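4.2 What the "fear" interview is evidence of

The press interview in which an actor confesses to having been frightened of a role has been read, in much of the literature on film promotion, as a window onto craft. Mishra treats it as a form of testimony. Vergara goes further and sorts such remarks into kinds of fear: fear of the real person's family, fear of the accent, fear of the audience that remembers. We are less sure that there is anything to sort. The remarks reach us at the end of a chain that includes a publicist, a time slot, a list of approved topics and a journalist who needs a first paragraph. Before asking what the actor felt, it seems fair to ask how much of the wording was there before the actor sat down.

Our material is narrow, and we would rather say so early. We collected 49 published interviews given in support of 12 biographical dramas, among them the kitchen-set chamber piece Plerkcombe and the longer and more heavily promoted Grirnthorpe. In both films the lead plays a public figure at home, and the press materials leaned on the domestic setting as proof of closeness to the subject. The word "intimate" turns up in the notes for each. What a dish rack or a kitchen table can prove about a dead politician's inner life is not a question the notes take up.
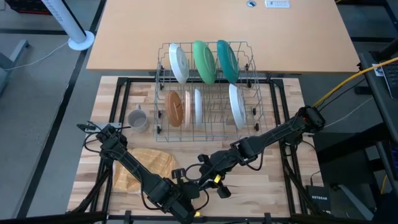
Figure 1. Plates standing on edge in a wire dish rack on a butcher-block worktop.

Domestic detail matters to the argument only because reviewers keep citing it. Cuervo, writing on Plerkcombe, counts the washing-up sequence as the moment when "the impersonation stops and the person begins." It is a nice sentence, and we could find nothing in the sequence to support it. The lead has no lines in it and does not use the voice that drew most of the praise elsewhere. If impersonation stops there, it may be for the plain reason that there is little left to impersonate. The figure in question was hardly ever filmed in a kitchen, so the audience has no original to hold the performance against. Closeness, in this case, looks a lot like the absence of a check.

The interviews show a similar pattern. Of the 49, a large share contain a statement of fear followed within the same answer by a statement of duty: the part was frightening, and for that reason it could not be turned down. Vergara takes the pairing as a sign of honest struggle. It is also, we note, a very handy shape for a quotation. It forgives a weak performance in advance and makes a strong one look brave. An actor who said that the part was easy and the pay was good would be harder to print. We do not claim that such actors exist in number. We claim that the method used so far could not find them if they did.

Bako's reply to an earlier version of this section deserves an answer. She objects that repetition is no proof of scripting, and that people who share a job will describe it in shared words. Surgeons do, and so do long-distance drivers. We accept the point in general. But surgeons are not handed a sheet of talking points in March for a release in the fall, and they do not give the same answer, down to the pause, to five outlets in one hotel corridor. In 2 of our cases the lead used the same anecdote about a first costume fitting in every interview we have, with the same closing line. Bako would call this a practiced memory. It may be. A practiced memory is still a poor source for what happened at the fitting.
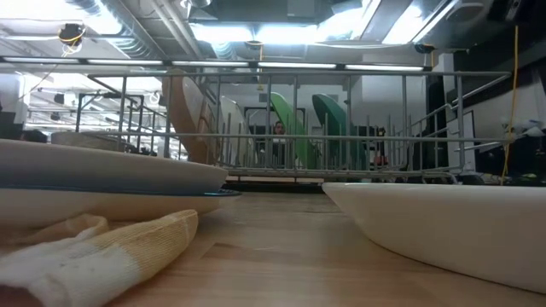

Figure 2. Stacked plates and a ribbed cloth on a wooden tabletop, with a wire dish rack beyond.

The harder problem is the one Bühler raises about sets. He argues that directors of recent biographical dramas build rooms in full, with cupboards that open and plates that match the period, so that the actor can "live there" between takes. Two production companies in our sample, Cusi and Selluder, repeated this claim in their press kits. We asked both for anything that would let us test it, such as call sheets or continuity notes showing unplanned use of the room. Cusi sent a promotional booklet. Selluder did not reply. The claim has now been cited in several papers, always by way of Bühler, and Bühler's own source is an interview with a production designer who was promoting the film at the time. This is a thin floor for so much furniture — and it is the same circle as before, with the designer in the actor's chair.
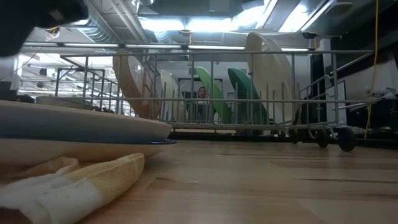
None of this shows that the fear is false. We have spoken to performers, off the record and well after release, who described it in terms that no publicist would have chosen: bad sleep, a rash, a quarrel with a dialect coach that was never patched up. Those accounts are less tidy, and very few of them mention duty. They also disagree with the published interviews on dates and on who offered the part to whom. We have kept them out of the sample, as we could not print enough of them for a reader to judge, and the comparison in Section 5 therefore rests on published sources alone.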